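Dead Band

The operator station for Woden was in the back room, and the arm was in the dining room. The separation was a condition of the trial. Trulix wanted demonstrations recorded by an operator who had no direct sight of the work, only the wrist view and the force readout, and the house had a wall in the right place.

The operator logged in at the start of the shift and entered the date, 20/02/2020. The system asked for a task number and was given 17: approach plate, grasp rim, lift, move to near edge, release. The target was 30 good runs. A run was good if the plate did not slip, the fingers did not strike the table, and the operator did not pause for longer than two seconds once the approach had begun.

The pause rule caused most of the rejections. Nollex, the software that turned the recordings into a policy, treated stillness as an instruction. If the operator stopped to think, the arm would learn to stop in that place. It would not learn the thinking.

The leader handle was a copy of the gripper at half scale, with a trigger that closed the fingers. It had a dead band of three millimetres at rest, set in the factory and locked. Any movement smaller than that was discarded as tremor. The operator had asked for it to be reduced and had been sent a form.

By the middle of the shift the count stood at 22. The operator's method was by then fixed. Bring the wrist down over the near edge. Open fully. Travel forward at constant height, turn the wrist in the last third of the travel, and put one finger below the rim and one above it. Close until the force readout moved. Lift.

Run 23 was rejected for contact with the table. Run 24 was accepted. Before run 25 the operator homed the arm, put the handle on its rest, and drank some water.

The wrist view moved.

It moved to the left by a small amount and then returned. The operator looked at the handle, which was on its rest. The session log showed no input. The joint log showed a rotation at the base, out and back, lasting a little over one second.

The procedure for uncommanded motion was to stop the arm and send a report. The operator stopped the arm, opened the report, and attached both logs. Under "Suspected cause" the form offered cable drag, encoder fault, operator error and other. The operator chose encoder fault, then opened the older recordings to find a clean trace for comparison.

There were 629 recordings on the disk. Of these, 139 had been made in this house by the previous operator, under the project name Miranda, with the same arm. The operator picked one from the middle of the list and plotted the base joint. Before the approach there was a rotation to the left, out and back. The next recording had it, and the one after that. It was in every Miranda recording the operator opened.
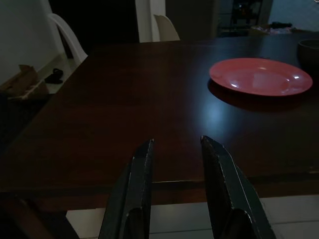 The amplitude was always four or five millimetres at the fingertip, just outside the dead band. The previous operator had made it by hand each time, before starting. It served no purpose in the task. It could have been a check that the link was live, or a way of settling the wrist. The trial notes did not mention it.

Nollex had been trained on those recordings. The operator looked at the settings and found that the policy had been left loaded in standby, with permission to act when the handle was idle and the arm was at home. That was the fault. It was one tick box, and the operator cleared it.

The report was still open. The operator changed "encoder fault" to "other", wrote "policy active in standby, now disabled", and sent it. The arm was released and came back to home. The view was steady.

Run 25 was waiting. The operator took up the handle, squeezed the trigger once to wake the link, and watched the fingers open. The timer would not start until the approach began.

The operator moved the handle to the left, far enough to clear the dead band, and brought it back. Then the wrist went forward over the table.

Run 25 was accepted.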